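Home data collection > Show your setup
Thread: Folding jeans with two hand-held grippers, first big batch

dayana_folds
So I finally have enough to post about! I've been gathering laundry examples at home for the Sendesard folding model, and as of last night I'm at 131 episodes of jeans. Jeans only. I started with T-shirts like everybody does and got bored, and denim is so much more fun because it pushes back.

My routine is simple. Both grippers in hand, garment on the bed, fold, set it on the stack, open the fingers wide, stop. Then I mess it all up and go again. I try to change one thing each time (angle on the bed, pocket up or pocket down, what's underneath).

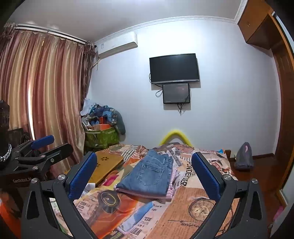 Jeans on top of the striped one, fingers open.

Ask me anything, I could talk about this all day.

nidia.c
Love this!! Is that bedspread on purpose? All that newspaper print must be brutal for the vision side.

dayana_folds
It's my bedspread, so half on purpose, ha. But yes, I want the busy print in there. If the model only ever sees denim on a plain white table it's going to be lost in a real bedroom.

einga
Going to disagree a little. Variety is great, but not in your first batch. I did 68 episodes on a plain gray blanket before I touched a pattern, and when something went wrong I could tell it was the fold. With letters and watch faces all over the place you won't know if it's missing the edge of the cloth or just grabbing badly.

dayana_folds
Fair, but blue on orange and cream is pretty easy to pick out! I'd worry a lot more about jeans on a blue blanket.

yoli_agudelo
I'm with Dayana. We pooled everything from the Veltora group in December, 2,492 episodes, and the plain-background ones were the least useful part of it. Everybody had already done those.

einga
Least useful once you had the other 2,000, sure. She's one person with one bed.

flor_h
Can I ask a beginner thing? How do you get hold of the hem without bunching it? Mine slides around and I end up with a wad.

dayana_folds
Not a dumb question, it took me ages! Come in low with the fingers open and one on each side of the edge, then close slowly. Use the other gripper to hold the side seam so the whole leg doesn't travel with you. I do that part at maybe half the speed I'd like to.
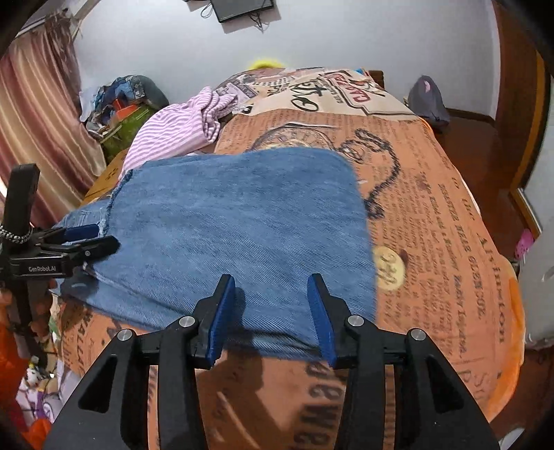

And keep the bad ones, too. If I bunch it, I let go, smooth it out and carry on in the same recording. I tag those "recovery" in the notes. I've got 20 of them so far and I think they're the best thing in the whole batch.

nidia.c
Wait, you keep those? I've been deleting every single one, ugh.

yoli_agudelo
Keep them! Just make sure it ends in a proper fold. One that trails off in a wad is no good to anyone.

einga
Agreed on this one, for the record. Tag them clearly though, so people can leave them out if they want.

flor_h
Tried the low approach this morning on an old pair and got it on my third go. So happy. The seam trick is the part I was missing.

dayana_folds
Yesss! Post yours when you have a few. And Eliécer, I'll do a run on a plain sheet next so we can compare the two, same jeans, same folds. Loser does towels.

einga
Deal. I hate towels.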